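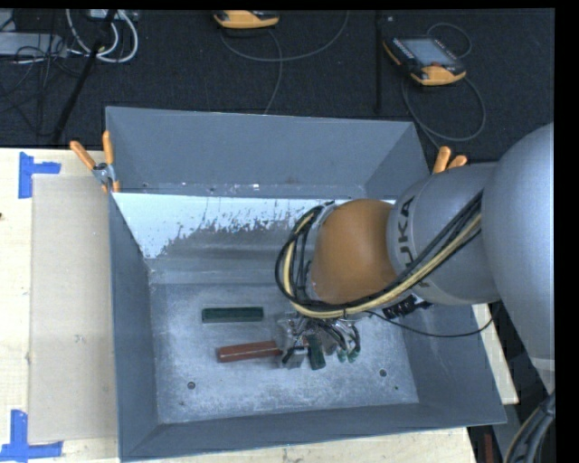
文／Esben Lykkegaard　Gadeo新闻与传讯部　4月9日　企业新闻

Gadeo完成收购五金批发商Lauritsen，Fosau门店及仓库继续营业

Gadeo宣布，已与五金及建筑配件批发商Lauritsen的股东完成股权交割，Lauritsen成为Gadeo的全资子公司。交易金额不对外公布。Lauritsen的名称、营业地址和对外电话保持不变，现有客户无需重新开户。

Lauritsen于1942年在Fosau成立，最初在港口旁经营钉子、铰链和船用绳具，后来转向门窗配件、紧固件和小型手工具的批发。公司由同一家族经营至今，客户以木工作坊、门窗安装公司、物业维修队和周边乡镇的零售五金店为主。Lauritsen目前有30名员工，全部留任，劳动合同条款和工龄计算不受本次交易影响。

Gadeo的业务集中在建筑用品的采购和配送，此前在Fosau没有自己的库存点。该地区的订单一直由外地仓库发出，遇到渡轮停航或道路施工时，到货时间容易延误。收购完成后，Fosau及周边地区的订单将逐步改由Lauritsen的仓库发货。切换按客户分批进行，每一批客户都会在切换之前收到书面通知，通知中会写明新的截单时间和送货路线。

关于商品范围

双方已核对商品目录。Lauritsen目录中有1511个品项是Gadeo此前没有经营的，主要包括旧式门锁的替换锁芯、非标准尺寸的铰链、黄铜窗扣，以及用于老房修缮的木螺钉。这些品项全部保留，并将向Gadeo在其他地区的客户开放订购。对于两家公司都在销售的同类商品，短期内继续并行供货，待现有库存消化后再确定由哪一方统一采购。

部分老客户关心散装零售是否会取消。Lauritsen柜台目前可以按个、按把或按重量购买螺钉和垫圈，这一做法继续保留，计价方式不变。需要开具汇总发票的客户，仍可在月底统一结算。

旧锁配件的样品柜也会保留。客户可以把拆下来的锁芯、把手或铰链带到柜台比对，柜台没有现货的，由工作人员登记尺寸后向供应商询价。询价不收费，客户确认订购后才开始计算交货期。

关于订货系统

Lauritsen长期使用电话、传真和纸质订货单接单。收购后，公司将接入Gadeo的订货平台Sernent。客户可以在Sernent中查看库存、历史订单和未结账单，也可以把常用商品保存成清单，重复下单时直接调用。Lauritsen原有的商品编号会录入Sernent，客户按旧编号或新编号都能查到同一件商品。

电话订货照常受理。传真订货在过渡期内继续受理，停用之前会另行公告。纸质目录今年仍会印制，由送货司机随货派发，柜台也可以领取。

客户在Lauritsen的赊账额度、折扣等级和付款期限原样转入新系统。同时在两家公司开户的客户，账户暂不合并，两边的额度分别计算。希望合并账户的客户可以向自己的业务员提出书面申请，由财务部门审核后办理。合并后，原来的两份对账单改为一份，之前的订单记录仍可分别查询。

关于门店和仓库

Lauritsen在Fosau设有2处营业场所，一处是港口路的批发柜台，另一处是城北的仓库及自提点。两处都继续营业，营业时间不变。城北仓库将更换部分货架，并重新划分收货区和自提区，施工安排在下班后进行。施工期间自提入口改到仓库东侧，大件商品请提前电话预约，以便安排装车。

港口路柜台的建筑不作改动，门口招牌继续使用Lauritsen的字样，下方加一行小字标明隶属Gadeo。送货车辆的车身标识会在例行保养时陆续更换，因此在一段时间内，客户可能见到两种标识的车辆送货，送货单据以单头印制的公司名称为准。

关于供应商

Lauritsen与供应商签订的供货合同继续有效，未完成的采购订单按原条件执行。供应商的发票抬头暂不更改，收件地址仍为港口路柜台办公室。Gadeo的采购部门会逐一联系主要供应商，确认后续的交货地点、包装要求和对账方式。在收到正式书面通知之前，请供应商不要自行更改收款账户或收货地址。如果收到以Gadeo或Lauritsen名义发出的更改账户要求，请先致电原来的联系人核实。

几家为Lauritsen加工黄铜件的本地作坊也在续约之列。这些作坊的产量不大，交货期较长，Gadeo不要求它们改用统一的包装规格。相关商品在Sernent中会单独标注交货期，供客户下单时参考。

关于管理安排

Lauritsen的日常经营由原管理团队负责，采购、仓储和柜台各部门的负责人不变。Lauritsen家族成员不再持有股份，但会在过渡期内担任顾问，协助客户交接和旧商品资料的整理。人事、财务和信息系统的支持工作由Gadeo总部承担。

Gadeo负责传讯事务的Esben Lykkegaard表示：“Fosau的客户习惯了到柜台问货，也习惯了找熟悉的业务员。我们买下这家公司，看重的是它的库存和员工对商品的了解。目前没有裁减岗位的计划，也没有关闭任何一处场所的计划。”

他同时说明，切换发货仓库的过程中，个别订单可能会被拆成两批送达。出现这种情况时，客户只需支付一次运费，多出的部分由Gadeo承担。如果账单上出现重复运费，请保留送货单并联系业务员更正。

员工方面，双方已在港口路办公室举行说明会，介绍薪资发放、休假余额和退休金的衔接办法。学徒的培训合同同样延续，实习地点仍在Fosau。有意了解其他地区岗位的员工，可以通过内部招聘渠道申请，条件与Gadeo现有员工相同。

退换货与售后

交割之前在Lauritsen购买的商品，退换货按购买时的规定办理，凭原始小票或发票到任一营业场所均可。按客户尺寸裁切的型材、按样配制的钥匙和特别订购的锁具不在退货范围内，质量问题除外。手工具的保修登记卡继续有效，不需要更换。

有关订单和账户的问题，请联系原来的业务员或港口路柜台。有关Sernent开通和登录的问题，请联系Gadeo客户服务部，开户时需提供客户编号和经办人姓名。媒体查询请联系Gadeo新闻与传讯部Esben Lykkegaard。

关于Gadeo

Gadeo从事建筑用品、门窗配件和维修耗材的采购与配送，客户包括建筑承包商、安装公司、物业管理单位和零售商。公司通过自有仓库、批发柜台和订货平台Sernent向客户供货。

关于Lauritsen

Lauritsen是Fosau的五金及建筑配件批发商，经营门窗配件、锁具、紧固件和手工具，提供柜台零售、批发配送和旧锁配件查询服务。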